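Section 2: Comparing Two Grippers on the Puzzle Board

Use this test to compare the Bako and Fiker grippers on a Satero arm. Run it with both grippers before changing any settings in Drodero.

1. Mount the Bako gripper and load profile 309.
2. Spread the cloth over the table and lay the puzzle board on it. A slight angle is fine.
3. Place loose numerals, fish, shapes and cubes in front of the board. Let a few overlap.
4. Add one or two items that do not belong to the puzzle.

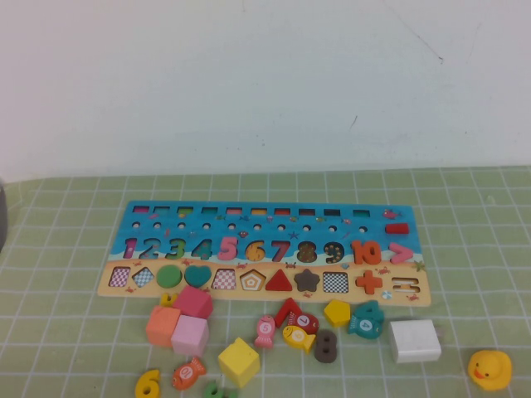
Figure 17. Table layout with the board, loose pieces, a power adapter and a rubber duck.

5. Start the run. The arm should try the cubes first, then the numerals, then the fish.
6. Mark each pick as held, slipped or missed.
7. Put the pieces back where they were, mount the Fiker gripper and repeat steps 5 and 6.

Note: Score overlapping pieces separately. If both pieces lift together, mark the pick as missed.

Note: Do not move the camera between runs. If it gets bumped, calibrate it again and start over with the first gripper.

Caution: Keep hands off the table while the arm is powered. Press Stop before you reach for a dropped piece.

Last revised 15/03/2025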